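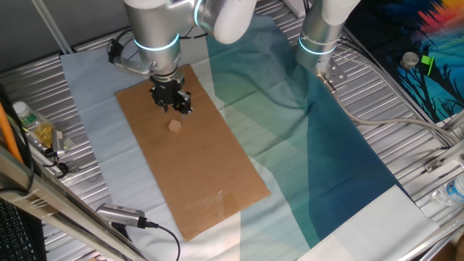 Cardboard on the bench, with a short length of clear tape near one end.

Cardboard recycling: changes from 25th June

The Stidley depot moves to a single cardboard stream on 25th June. Corrugated board and greyboard (cereal boxes, shoe boxes, the backs of writing pads) will go into the same cage and be baled together. Waxed produce cartons are still excluded and belong in general waste.

Last financial year the depot received 2,946 bales. Of these, 1,843 were graded clean on arrival at the Rashti mill and paid at the full rate. Most of the remainder were marked down for moisture, with food residue the next most common fault. Tape was a minor factor – the pulper screens it out along with staples and labels, and small amounts do not alter the grade.

Moisture is measured by a probe pushed into the bale at 3 points. A reading above 12 per cent moves the whole bale to the lower grade, whatever the condition of the outer layers. Board left on the kerb overnight in June will often exceed this, even without rain.
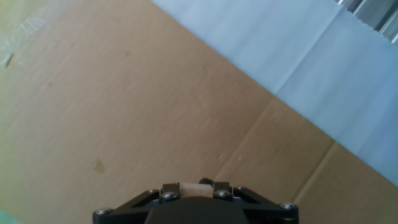 Plenby asked whether flattened boxes still need to be cut down to fit the old cage opening, and said the metre limit had never been applied the same way twice. The limit lapses with the new cages, which load from the side. Boxes must still be flattened, and foam inserts removed.

Gelex will continue to collect from businesses on the existing roster. Trade customers using the grey bins should keep them for greyboard until the bins are exchanged – the labels will be changed at the same time. Shredded paper is not part of this stream and should be bagged separately.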